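Gurkville puts its brushes away

2022-03-10

Residents of Gurkville who have long kept their makeup brushes in a drawer, a coat pocket or the bottom of a bag with the biscuit crumbs are being invited to do better. The Trulano centre has opened a tidying morning given over entirely to the dressing table, and 259 people have put their names down for it, which is more than turned out for the talk on drains last October.

The method is not demanding. Find a cup that has lost its saucer or its purpose, stand it where you can reach it, and put the brush in handle first, so the bristles keep their shape. Then leave it alone — this is the part people struggle with. 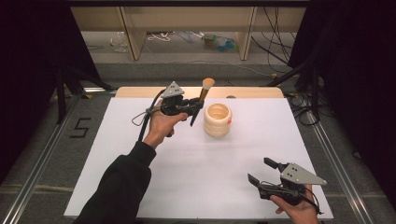

Romana Procházka thinks a ribbed cup is all very well until face powder gets into the ridges, and would sooner see everyone use a plain jam jar. She has told the centre so in writing, 2 pages of it.

Trulano is standing by its cups. Sessions run until the list is cleared, entry is free, and anyone bringing brushes is asked to wash them first. A second course, on what to do with lipsticks worn down to the metal, will follow if the hall at Gouveia can be had.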